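Jistholm põe braços virtuais a trabalhar de noite e pede demonstrações aos leitores

Drarside, 9 de abril de 2019 – A Jistholm começou esta semana a recolher exemplos para o Ikel, o sistema que deverá um dia ensinar robôs a manusear placas de circuito sem as estragar. A palavra "deverá" é da empresa e aparece quatro vezes no comunicado.

O método é simples e bastante aborrecido. Uma pessoa senta-se diante de um ecrã, pega num comando e conduz um braço robótico simulado até uma placa pousada numa mesa. Cada tentativa fica gravada, com os movimentos das juntas e a abertura da pinça, e vai para a pilha. Até agora a pilha tem 217 demonstrações aproveitáveis. A meta é chegar às 500 antes de julho, altura em que o ar condicionado do edifício costuma avariar e a produtividade com ele.

Por "aproveitáveis" entende-se que a placa chegou ao sítio certo. As outras são guardadas numa pasta à parte, que a equipa consulta com mais gosto do que a principal. Lise Beaulieu, que coordena a recolha, garante que os falhanços também têm utilidade, embora ainda não tenha decidido qual. Um dos operadores conseguiu 33 seguidos numa só tarde e foi convidado a experimentar outra função.

A opção pela simulação tem razões de orçamento. Uma placa virtual que cai ao chão volta à mesa com uma tecla, e um braço virtual não manda fatura. Em contrapartida, o Ikel terá de descobrir mais tarde que no mundo real existem cabos, pó e dedos alheios. A passagem para a bancada verdadeira, nas instalações de Chisholm, ainda não tem data.

A mesa, a posição da placa e a luz mudam ligeiramente entre sessões, para que o sistema não decore o caminho. Os operadores, esses, decoram-no ao fim de uns 11 minutos e passam o resto do turno a pensar no jantar.
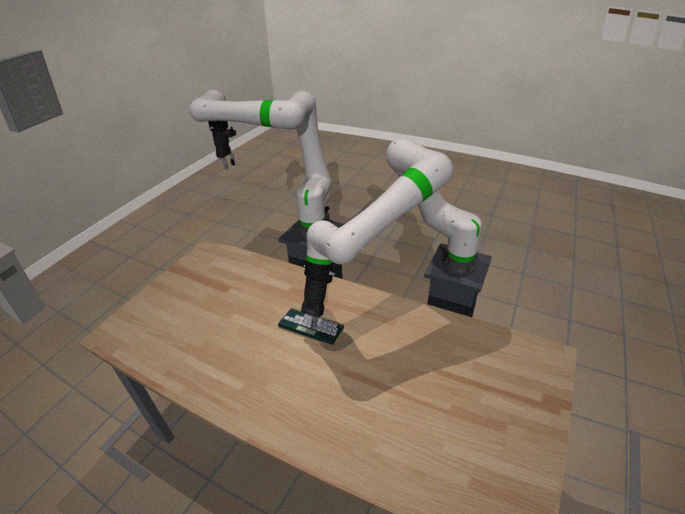

Vernon Sawatzky acha que 500 exemplos são poucos e que quase todos vão sair iguais, porque as pessoas cansadas pegam sempre nas coisas pelo mesmo lado. Sugere que se chamem canhotos – e, já agora, gente sem prática nenhuma.

A Jistholm respondeu que a ideia está em estudo. As inscrições para novos operadores estão abertas até ao fim do mês, em turnos de duas horas, com café incluído. O comando para canhotos já foi encomendado.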